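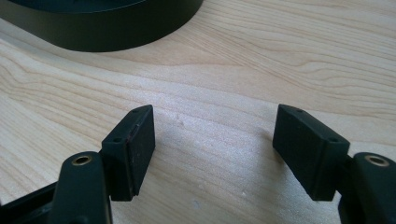 Jonas Danzer wrote back to my first draft that I'd skipped the pivots and gone straight to the pads, and he wants the pivots done first. Fine, Jonas, you win – I've moved them up.

4.2 Looking after the fingers (hand-held gripper, Sullosex pattern)

I do this every 3000 closes, or whenever the jaws start to feel gritty. Get yourself a clear bit of table and a good lamp.

1. Unplug the cable and open the jaws all the way.

2. Find the brass-colored bushing on each finger arm. Wipe it with a dry cloth, then wiggle the arm sideways. A tiny bit of play is okay. If it clicks, stop here and go to 4.5.

3. Put one small drop of light oil on each pivot and work the jaws 11 times by hand (I count out loud, you don't have to!).

Caution: keep oil off the pads. I got some on a set at Grurthorpe and never did get the grip back – they went in the trash.

4. Wipe the inner faces of the pads with a barely damp cloth. Scuffs are fine, a torn edge isn't.

5. Check the two small holes in the top of each pad for packed dust. A wooden toothpick gets it out without chewing up the edges.

6. Close the jaws slowly and look at the gap from above. The pads should meet flat along their whole length. If one leads the other, loosen that arm, nudge it over and try again.

Note: the Porstead units have a longer left link, so don't swap arms between the two kinds. They do bolt on, which fooled me for a whole afternoon.

7. Plug back in and run the open/close check from 4.1. Write the open reading in the log next to the last one.

Spare pads are order number 335, sold in pairs.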